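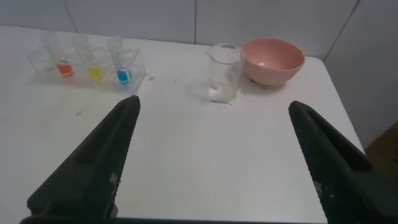 Skekley 5 adds depth repair for clear labware

The Skekley perception and planning stack has moved to version 5, with a new module for transparent objects and a rewritten grasp planner. The release was tagged on Tuesday and is available from the project's usual package index.

The main addition is a depth repair stage for glass and clear plastic. Depth sensors tend to return the surface behind a test tube or beaker, or no value at all, and earlier versions passed those readings straight to the planner. Version 5 segments clear objects in the colour image, discards the depth values inside each mask and fills the gap from fitted shape models. Supported shapes at release are tubes, racks, cylindrical beakers and open bowls. Flasks with narrow necks are not supported.

Coloured liquid in a tube is now treated as a cue for the tube's axis and base height. "A few millimetres of dye at the bottom is often the strongest signal in the whole crop," said Meriem Ezzat, who maintains the perception code. "Water in a beaker gives us much less, and we still fall back on the rim there." When the rim fit and the base fit disagree by more than 2 mm, the object is flagged and the planner will not propose a grasp until another view has been taken.

The new planner, merged from the Zhong branch, scores finger clearance during the approach as well as at the closing pose. This matters with wide parallel fingers, which can foul a neighbouring object before they reach the target. Where two objects stand nearly in contact, the planner rotates the approach about the vertical axis and, if no clear angle is found, returns a blocked status with the name of the obstructing object. Version 4 returned an empty list in the same case.

The maintainers tested the release on 302 recorded tabletop layouts. Median planning time per target was 10 ms on the desktop reference machine. Results for embedded boards have not been published, and Zhuoran Zou, who runs the test suite, said they would follow in September.

Wrist camera calibration has also changed. The hand-eye transform is now stored with a timestamp and a residual, and files written by version 4 must be converted with the supplied script. Nodes refuse to start if the residual field is missing. Users who mask the gripper out of the image should regenerate the mask after conversion, as the old format stored it at half resolution.

Known issues include false detections on glossy white worktops, where smudges and small marks can be picked up as the base of a clear object. Raising the minimum mask area removes most of them but may also drop small tubes. A fix is in review.

The Jevent simulator plug-in is not yet compatible with version 5. Veronika Grabner is handling the port. Version 4 will receive security fixes only.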